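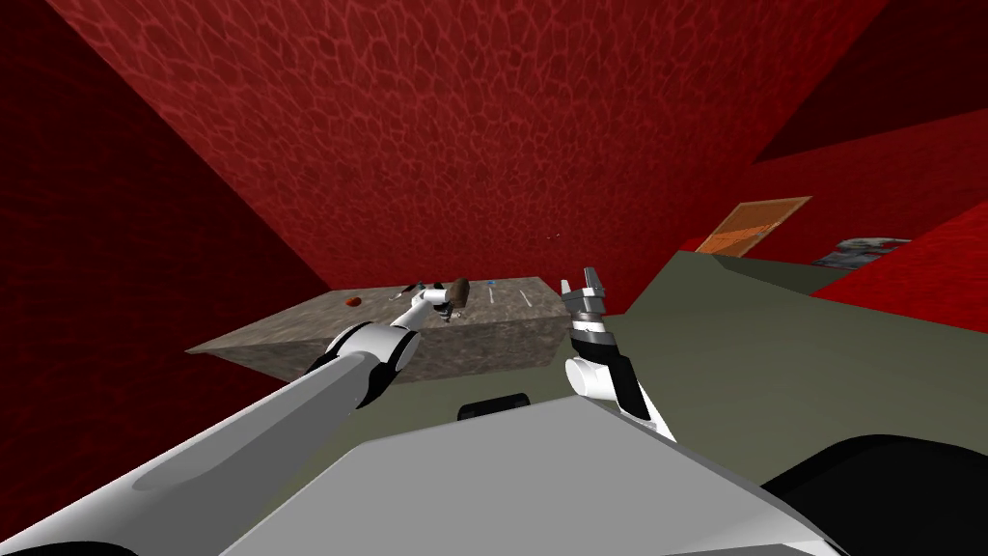 Fig. 1. Stone texture on a counter top, with a small dark brown object toward the far side.

INTERIOR SURFACES I
Week 4 notes: Color, value and pattern scale
Instructor: Marleny Llanos
Lab sections: Zihan Du, Rosaura Correa

Read the chapter on finishes before lab. The sample boards from last week are in Room 1022 and need to be picked up by Wednesday.

1. Three terms

Hue is the name of the color family: red, yellow, blue and so on. Value is how light or dark the color is. Chroma is how strong or how gray it is. Most client complaints that "the color is wrong" are about value or chroma. A client who asked for green and got green will still be unhappy if it is two steps darker than expected.

When you write a color note, give all three. "Blue" is not a color note. "Mid-value blue, low chroma, leaning toward green" is.

2. Light reflectance value

Light reflectance value (LRV) is the share of visible light a surface sends back, on a scale from 0 to 100. A perfect black would be 0 and a perfect white would be 100. No real paint reaches either end. Paint makers usually print the LRV on the back of the chip or in the fan deck index.

Typical choices for a workroom with ordinary overhead lighting:

Ceiling: 80 or higher
Walls: 50 to 70
Floor: 20 to 40

These are starting points. A restaurant or a theater lobby may go far below them on purpose.

Worked example. The Trurstead reading room has a ceiling paint with an LRV of 86 and a wall paint with an LRV of 60. The owner wants to change the walls to a color with an LRV of 12. The lamps stay the same. The walls will now send back one fifth of the light they did before. The drop at the reading tables will be smaller than that, since much of the light at a table comes straight from the lamps and off the ceiling. You can't get the table figure from the LRV alone. You need the fixture layout and the room dimensions, and we will do that calculation in week 6.
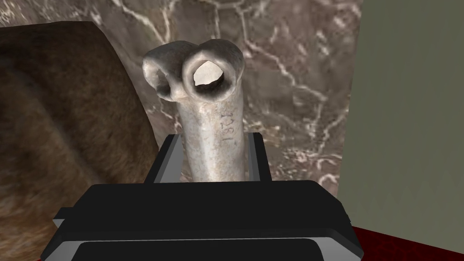 Sheen is a separate matter from LRV. Two cans mixed to the same color, one flat and one semigloss, have close to the same total reflectance, but the semigloss sends more of it off in one direction. On a wall with patched plaster this shows every repair. Use flat or matte where the wall is uneven and a long window rakes light across it. Use satin or semigloss on trim, doors, and anything that gets wiped down.

Common mistakes on last year's midterm:

Treating LRV as a measure of chroma. A pale gray and a pale yellow can have the same LRV.
Adding the LRVs of two walls together.
Quoting a figure for a stained wood floor from a paint chip that "looked close."

3. Area effect

A color on a small chip looks different when it covers a whole wall. In most cases it appears stronger, and a light color often appears lighter as well. Painters have known this for a long time and it is the reason for brushing out a large test patch. For this course a test patch is at least two feet on a side, two coats, on board you can carry from wall to wall. Look at it in the morning, at midday and under the lamps at night. 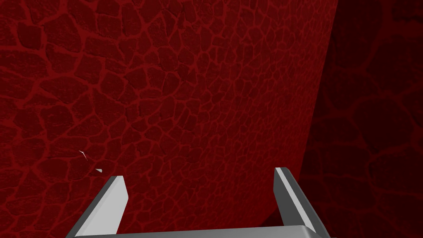

Neighboring colors also change what you see. A mid gray next to black looks lighter than the same gray next to white, and a gray next to a strong hue tends to pick up a slight cast of the opposite hue. Small gray parts in front of a large dark red surface, as in Fig. 3, are a fair test: cover the red with two sheets of paper, study the pale and medium grays by themselves for a minute, then take the paper away and write down whether either gray seems to shift. Bring your notes to section. People do not all report the same thing, and there is no mark for agreeing with the person next to you.

Check a scheme under the lamps that will be installed. Two samples can match in daylight and fail to match under a warm lamp. This is called metamerism. It shows up most often between different materials, such as a dyed fabric and a paint mixed to go with it.

4. Pattern scale

Scale is the size of the repeat, or of the marks if there is no repeat, compared with the room and the things in it. A small even pattern seen from across a room blends into one tone. A large one stays visible and the eye keeps going back to it. 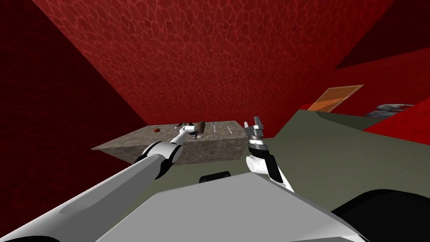
Decide first which surface is meant to carry the pattern, then keep the others quieter. Covering the ceiling with the same material as the walls is a strong choice and takes away the usual line where one stops and the other starts. In Fig. 4 the deep red mottling, something like scales or cracked leather, runs over both walls and ceiling, and the rectangular table in the middle of the room is grey with a stone texture. The hue contrast is large. For your own boards, note which of the two you would simplify if the client asked for a calmer room, and give a reason in terms of value, chroma or scale.

5. Assignment

Choose one room you can visit twice. Record hue, value and chroma for the ceiling, walls, floor and largest piece of furniture. Estimate the LRV of each with the Okinley gray card set. Sets can be signed out from Maribel Urrego at the materials desk.

Length: no more than 2000 words, plus one board.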